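4.2 Where the crumbs end up: household habits and worktop choice

The interviews gave us far more than we had hoped for on this point. We had planned a single question on cleaning and ended up with whole afternoons of talk about sponges, vinegar and the right way to fold a dishcloth. People care a great deal about the surface they cook on, and they were delighted to be asked!

Of the 200 households in the Hundley survey, 121 returned the diary booklet with all the pages filled in. Together these booklets hold 2822 separate entries, each one a note of when the worktop was wiped, with what, and what had prompted it. The entries are wonderfully uneven. One family wrote "tea" and nothing else for nine days running. Another drew a plan of the kitchen and shaded in the places where flour tended to gather.

The first pattern to come out was the split between wiping by the clock and wiping by sight. Clock wipers clean after every meal, whatever the surface looks like. Sight wipers clean when they notice something. We had expected this to follow age or household size, as Bielecka found in his earlier study of sinks and draining boards, but the link with either was weak. Much stronger was the link with the look of the worktop itself. Homes with plain, pale surfaces had far more sight wipers, and their diaries are full of small, irritated notes about coffee rings. Homes with a mixed or flecked pattern leaned heavily toward the clock.

This makes good sense once you have spent time in the kitchens. A plain white top shows everything, so the eye does the work. A patterned top gives the eye very little to go on, and people who live with one come to rely on routine, or on touch. Several of our diary keepers described running a flat hand over the surface before rolling out dough. We had no code for this in the original scheme and added one, "hand check," after the first 10 booklets. Speckled stone (Figure 3) drew the most hand checks of any surface group.
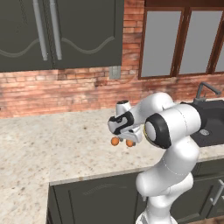
Figure 3. Speckled granite countertop in a kitchen.

The hand check turned out to be the richest code in the whole set. It shows up most often in the morning, before breakfast things are put out, and it is nearly always done by the person who cooked the night before. Gosling, who coded the booklets with us, suggested that it works as a kind of handover between one day's cooking and the next, and we like that reading very much. It also fits the September follow-up visits, where three cooks did it in front of us while talking about something else entirely.

Pattern did not settle everything. Two households with near-identical worktops, one in Cadik and one in Brikano, kept diaries that could hardly be less alike. The Cadik kitchen is used by four adults on different shifts, and its entries cluster late at night - the Brikano one belongs to a retired baker who wipes between every step of a recipe and records each wipe with the time. For cases like these we turned back to the interviews, and Section 4.3 takes up the question of who in the home is felt to own the worktop.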